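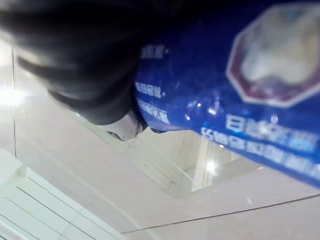
The Long Way Around to Letatau

My brother-in-law likes to say that the worst part of any vacation is the part you paid extra to make easier. I used to laugh at him for it, and then I spent a morning at the rental desk in Barano trying to get a small gray hatchback with a full tank, as promised, and I have been kinder to him ever since.

We had booked five months ahead, Lucienne Fleury and I, back in the days when the trip was still a pin on her kitchen map. The plan was to land at Barano, pick up a car, and drive up over the pass to Letatau, where her old friend Anneliese Stüber keeps a guesthouse with a stove in every room and a dog that sleeps on whichever guest has been there longest. It's 180 miles by the main road. The clerk looked at our printout, looked at her screen, and told us (very sweetly, I have to say) that our hatchback was now a nine-seat van.

Now, I have nothing against vans. I learned to drive in one! But there were two of us, with two bags, and the road to Letatau has stretches where you fold in your mirrors and hope. Lucienne asked what else there was. There was nothing else, except that we could have the van at no extra charge, apart from the fuel deposit, the pass sticker, and a fee for the second driver that had not existed in April.

So we took the van. It smelled of oranges and wet coats, and the radio only picked up a station that played accordion music and read out the prices of calves. By the first hill I had grown fond of it. You sit so high up in those things that you can see over the hedges into everybody's yard, and a good half of what I remember about that drive is other people's laundry, woodpiles, and swing sets.

We stopped for the night in Ackermann, which is a town with one long street and a bakery at either end of it, each of which will tell you the other has gone downhill. Our hotel was run by a tall, unhurried man named Dirk Brandes. He asked us what we had paid for the van, and when we told him he went quiet and brought us each a bowl of soup we hadn't ordered.

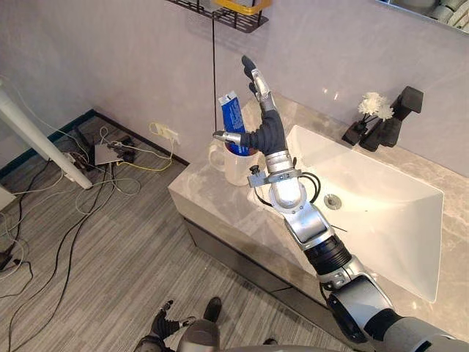 Toothpaste in a mug by the sink: the small comforts of a night on the road.

Over the soup we met Till Kramer, who drives the bus to Letatau and has done so for longer than he cares to say. We hadn't known there was a bus. It leaves Barano every morning, he told us, and stops right outside the airport, behind the taxi stand where the sign got moved. He climbs 730 meters between Ackermann and the top of the pass and takes 47 bends to do it, and he has a name for most of them. One is called the Dentist. I didn't ask, and the next day, at the wheel, I understood.

I won't pretend I drove it well. Lucienne read the bends out loud from the back of a napkin where Till had written them down, and I crawled along in second gear with a milk truck behind me that never once honked, bless him. At the top there's a gravel turnout with a wooden bench and a hut selling a cloudy pear drink called Clustine, served warm in a glass with a handle. Buy two. The woman in the hut will want to know where you're from and she'll have a cousin near there.

Letatau sits down the other side, with its church and its crooked bridge, and Anneliese was out in the lane in her slippers, waving us in and then waving us out again once she saw the size of what we'd brought. The van wouldn't fit through her gate. Her neighbor, Gunther Albers, let us keep it in his hay barn all week, where it didn't move an inch, and every evening he gave us a report on it as if it were a horse he was boarding. It had had a good day. A hen had been in to see it.

We walked everywhere that week. When it came time to go home, Lucienne drove and I did the napkin, in reverse, which is harder than you'd think. We filled the tank outside Barano, handed over the keys, and were charged for a missing ninth seat belt that we later found, with the clerk's help, under the eighth seat.

We're going back in April. We'll be on Till's bus, on the left-hand side, where he says you get the view of the river.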